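**Osov storage tube, orange with flower band**
Ririer Home & Paper – shelf goods, page 7

Some people keep their pencils in a jar. The jar falls over, the pencils go under the radiator, and by August there is one pencil left and it has no point. The Osov is a tube with a rounded end and a cap at the other, and it lies down on purpose.

It comes in one color, an orange loud enough to be found in the bottom of a bag, in a dark cupboard, or in the back of a car belonging to someone with children. A blue band runs along the side with white flowers on it. We asked the Pichler workshop for a plain version two years ago. They sent us a sample with more flowers. We have stopped asking.

## What goes in it

Pencils, of course. Also knitting needles up to the middle lengths, paintbrushes, chopsticks, birthday candles, and the long matches that never fit in any drawer. Rupert Tanner on our shop floor keeps spaghetti in his, and says it holds enough for two people or for Rupert.

What doesn't go in it: soup. The cap is a push fit and was never meant to hold back a liquid. We mention soup in particular on account of a return we had in the spring. The customer was very nice about it and so was the tube, after a night in the sink.

## Details

| | |
|---|---|
| Item number | 734 |
| Weight, empty | 200 g |
| Color | orange, blue band, white flowers |
| Finish | glossy |
| Closure | push-on cap, orange |
| Sold | singly or in a set of 3 |
| Made by | Pichler, for Osov |

The cap is tight for the first week. Twist as you pull. After that it settles down and comes off with a small pop that you'll either enjoy or come to dread in a quiet office.

## Living with it

It rolls. We may as well say so, as it's the first thing anyone writes to us about. On a level desk it stays where you put it. On the desk you own, which you believed to be level, it will set off slowly toward the window. The Rurneo cradle (sold separately, item page 12) stops this, and so does a folded napkin.

Wipe it with a damp cloth and a drop of dish soap. Skip the scouring pad, the dishwasher, and anything that comes in a bottle with a warning on it. The shine picks up fingerprints on the band sooner than on the orange, and they come off just as easily.

Small specks in the orange turn up now and then. We don't count them as faults and we don't sort them out before shipping. If yours has a speck the size of a lentil or bigger, write to us and we'll swap it. If it has a speck you can only find under a desk lamp, please turn off the desk lamp.

The flowers are printed, and where the tube rubs against keys they will wear. Roswitha Lehner, our buyer, has carried hers in a coat pocket for almost 7 years and is down to one flower and part of another. She won't take a new one. We have offered.

## Questions we get

**Can I stand it up?**
On the cap end, yes, if nobody walks past. The rounded end has its own views.

**Does it come in blue?**
The band does.

**Will a standard ruler fit?**
No – a short school ruler goes in at a slant and then won't come out without some language. Leave rulers where they are.

**Is it a toy?**
It isn't sold as one. Small children like to roll it down stairs, and it's noisier than you would think. Keep the cap away from the very small ones.

**Can I get a spare cap?**
Yes, ask for one in the notes box when you order. They come from the same batch as the tubes, so the orange should match or come close.

## Ordering

Orders in by noon on Thursday go out the same week. Sets are packed in one carton with paper between the tubes, and singles go in a padded sleeve. Returns are fine within 30 days, empty please. We have enough spaghetti.
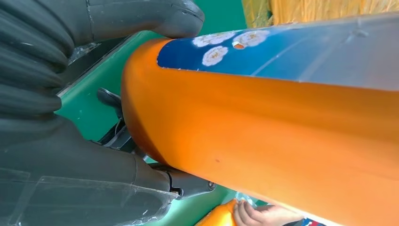
*Item 734, flower band and rounded end.*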